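Setting up your home blood pressure monitor (section 2)

By Darcy Boychuk
Updated 18 July 2023

If you've read section 1, you already have the Skendalum unpacked and you've picked an arm. Good! Now comes the part I got wrong for most of a winter, so I'm going to go slowly. I'm not a doctor, just a heart patient who ended up writing the guide for our cardiac rehab group, and Annick Carrier (our nurse) has read every line of it and crossed out plenty. If she or your own doctor has told you something different from what I say, do what they told you.

Before you start

You'll want a chair with a real back, a table at a decent height, and the four AA batteries or the wall adapter. Use one or the other. I leave the batteries in as a backup and the unit doesn't mind, but take them out if it's going to sit in a drawer for months.

Step 1. Check the cuff size. Measure around your bare upper arm, halfway between shoulder and elbow, with a soft tape. Compare your number with the range printed on the inside of the cuff. If you fall outside it, stop and order the other cuff. A cuff that's too small will read high, and I had two very gloomy weeks thanks to that one.

Step 2. Push the air plug into the left side of the unit until it stops. It takes more of a shove than you'd think. If it's only halfway in, the pump will run and run and then show an error.

Step 3. Set the date and time. Hold the clock button until the year blinks, press the plus button to change it, then press the clock button again to move along. Please don't skip this. Annick looks at morning and evening readings separately, and a memory full of midnights is no use to her.

Step 4. Choose your user number. There are 2 memories, one for each person. My husband and I shared one for a while and the averages looked like they belonged to some third person we'd never met.

Note: Each memory holds 400 readings. After that, the oldest one drops off to make room for the newest. Copy them down before then if you want to keep them.

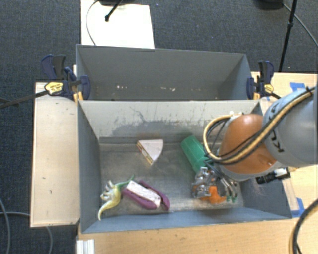 Step 5. Put the cuff on bare skin. Not over a sweater, not with a sleeve rolled up so tight it pinches. The bottom edge goes a little above the bend of your elbow and the tube runs down the inside of your arm. You should be able to slide two fingertips under it.

Step 6. Sit down and do nothing for five minutes. Feet flat, legs uncrossed, back against the chair, arm resting on the table so the cuff is level with your heart. No phone, no talking, and no TV news (that last one is my rule, but I stand by it). Use the bathroom first, too - a full bladder can push the number up.

Step 7. Press Start and stay still. The cuff gets tight, holds, and lets go in little steps. It's uncomfortable but it shouldn't really hurt. If it does, press Start again and the air comes out right away.

Step 8. Wait one minute, then take a second reading. Write both down, even if you like one a lot better than the other. The log sheet has 15 rows, with space for both numbers, your pulse, and a comment. I use the comment box for things like "bad night" or "argued with the furnace guy."

Caution: No coffee, cigarettes or exercise in the half hour before a reading. That goes for vaping as well. Several people in the Ullau group had been told it "doesn't count," and Annick would like me to say that it does.

Caution: Don't put the cuff on an arm with an IV line or a dialysis fistula, or on the side where you've had lymph nodes removed, unless your doctor has okayed it. If you have atrial fibrillation, ask whether this kind of monitor is right for you at all, as the readings can jump around.

Caution: Never change or stop your pills on your own over a number you saw at home. Call first.

What if the number is scary?

Mine once said 213 on top, right after I'd hauled a bag of salt up from the basement and plunked myself down without resting. I should have waited, and I didn't. So if you get a high one and you feel fine, sit quietly for a few minutes and take it again. If it's still over 180 on top or over 120 on the bottom, call your doctor right away. If you have chest pain, trouble breathing, weakness, numbness, a change in your vision or trouble speaking along with it, call 911 and don't wait around for another reading.

Looking after it

Wipe the cuff with a damp cloth and let it air dry. Don't put it in the washing machine, and don't wrap the tube tightly around the unit. Bring the whole thing along to your October checkup and Annick will compare it with the one in the clinic.

Section 3 covers sending your readings to the clinic from a phone.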